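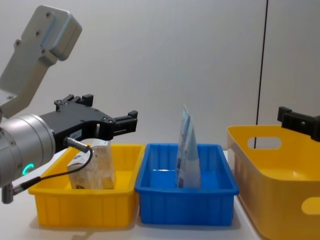

Subject: Re: Sorting trays for the packing table

Posted to the list on 8th May

Thanks to those who replied off list. I've put the answers together here so they don't get lost, with the original question quoted first for anyone who joined after February.

> We are setting up a table for sorting small mixed items before they go
> into the parcels. At the moment everything is tipped into one big box
> and people dig about in it. Is it worth buying proper trays, or would
> any old tubs do? Also, does the colour matter? We have a long white
> table and not much money.

Any old tubs will do for a week or so, and then you'll be fed up with them. We used ice cream tubs and shoe boxes at first. The shoe boxes went soft at the corners and the tubs tipped over whenever something tall was stood in them. We changed to the shallow plastic trays with ribbed sides that Flistau sell, in yellow and blue, and we haven't gone back.

On depth, go shallow. A carton can stand upright in a shallow tray and still be seen over the rim, so you can tell what is in there without picking it up. In a deep tub the small things go to the bottom and stay there until somebody turns the whole lot out.

On colour, I'd say it does matter, but only if you stick to it. Ours is yellow for anything stiff (boxes, blocks, cartons) and blue for anything that has to be checked before it is packed. Soft things such as pouches go in a basket. We did try labels. They peeled off when the trays were washed, and people took no notice of them anyway. On a white table the colours show up well enough without.

Set the trays side by side and touching. If you leave gaps, things get put down in the gaps.

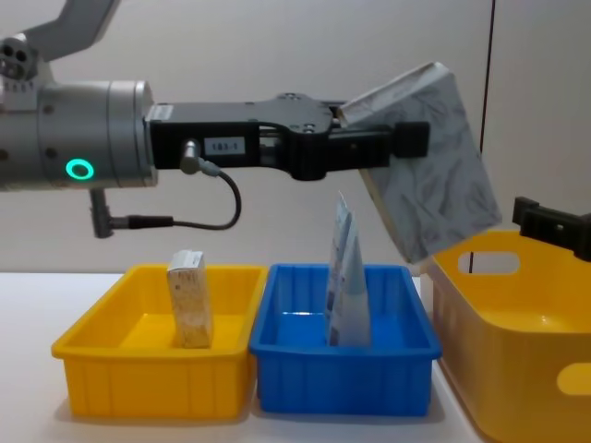 Pouches are the awkward ones. They don't stack and they slide off each other, and if you lay them flat in a tray they take up all of it. Hold them by the folded top edge and lower them in corner first, and they mostly settle by themselves. Please don't squash them down to make room. Start a second basket.

Cleaning: we wipe the trays out with Clinell wipes at the end of each session and stack them upside down. The basket gets a shake outside. Cardboard sheds more dust than you would think, and it collects along the inside edges.

Two people asked about numbers. Our last full sort came to 1,082 items, of which 462 were soft and the rest were boxed or solid. That was done with 22 trays and it was more than we needed. For one table I would start with six and see how you get on. Two people can work at it comfortably, one at each end, as long as they agree beforehand who is filling which tray.

Somebody else mentioned the Nikomia trays, which have lids. I've only used them once. The lids are fine for storage but a nuisance while you are sorting — you end up with a pile of them on the floor. Bozsik do a plain one without a lid that is cheaper, though I can't say how it lasts.

I still haven't found a good answer for things that are neither stiff nor soft, such as half-full packets. They go in the blue tray for now and get argued over later. If anyone has a better system, please reply to the list and not just to me.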